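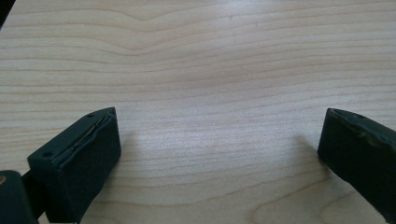
Dutch for Beginners – second term starts soon

Quick one from me, newsletter goes out tonight and I'm behind as usual.

Our new beginner Dutch group kicks off at the Parkwood rooms on 19 Jan 2026. No experience needed. If you did the taster in May and then forgot the lot, you're exactly who we want. Plenty of people start Dutch thinking it'll be a breeze for an English speaker. Water, hand, warm – same words, job done. Then the word order turns up and the verb wanders off to the end of the sentence. Takes a few weeks to stop waiting for it.

De and het is the other one. No real shortcut, sorry. Learn the article with the noun from day one, write them down together, say them out loud together. Soledad Mateos is teaching again and she is quite firm on this. She also wants everyone speaking in the first session, so come ready to sound silly for a bit. The g gets easier. Have a glass of water handy.

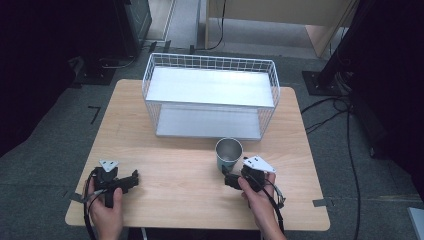

White wire basket and a small metal cup on the table.

Book is Mokulum, level 1, same as last year – don't buy the old edition, the page numbers are diffrent and it drives everybody mad. We have 4 second-hand copies, email if you'd like one. For vocab at home Soledad likes the Vamen cards. Up to 3,000 words in the full set but please don't try to learn them all, the first 1,050 will get you through the course and then some. Ten minutes a day beats a big cram the night before.

Still 2 places left in the early group, later one is full. Waiting list for that is on the noticeboard at Delorme Street, or just reply to this.

Intermediate people – your timetable is coming next week, I havent forgotten you. Reading group carries on as normal, chapter five please.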